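**Groin strain, when can I go back to full training?**

I play left back for Uritano reserves. Felt a pull high on the inside of my thigh in October, stretching for a ball. I rested for 8 days, went back on a Tuesday, and it went again in the last drill. Walking is fine. Jogging is fine. Side-foot passing with that leg hurts, and so does getting out of a car. Coach wants me for the next game. Do I need a scan or just more time?

*posted by Koubek*

---

**Fusport**

More time, but not lying on the couch. Mine took 7 weeks the second time because I kept testing it.

What my physio had me do was squeeze a ball between the knees, lying on my back, knees bent. When that didn't hurt at all I moved on to side lunges, then short straight runs at 70 percent. Changing direction came next, and shooting last of all. If it was sore the next morning I went back a step.

Get it looked at if it hurts to cough or sneeze. That can be a hernia type of thing and the exercises won't fix it.

---

**leftfoot700**

Wear compression shorts. Sorted mine.

---

**Sasus**

I'd go with the first answer. Shorts keep it warm, but they won't make the muscle any stronger.

Two strains that close together is enough reason to see somebody in person. A scan is up to them. Tell your coach you're out until you can sprint, cut and strike a ball without pain, and don't give him a date.

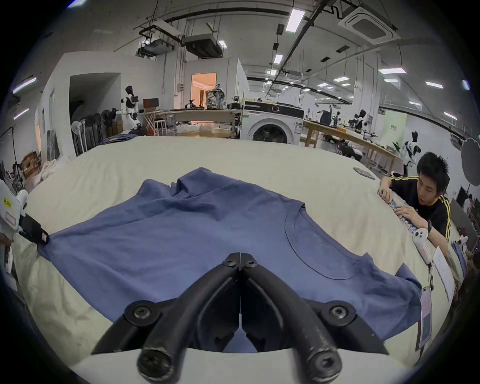
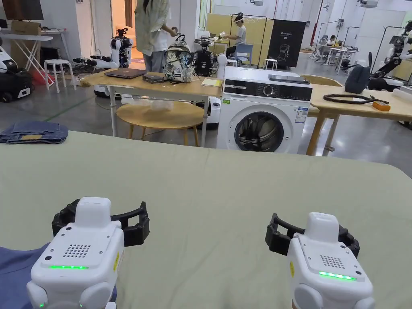 When you do go back, start with half a session and skip the small-sided games, as those are all quick turns. Keep up the squeezes twice a week even after it feels normal. I stopped mine and was out again by the spring.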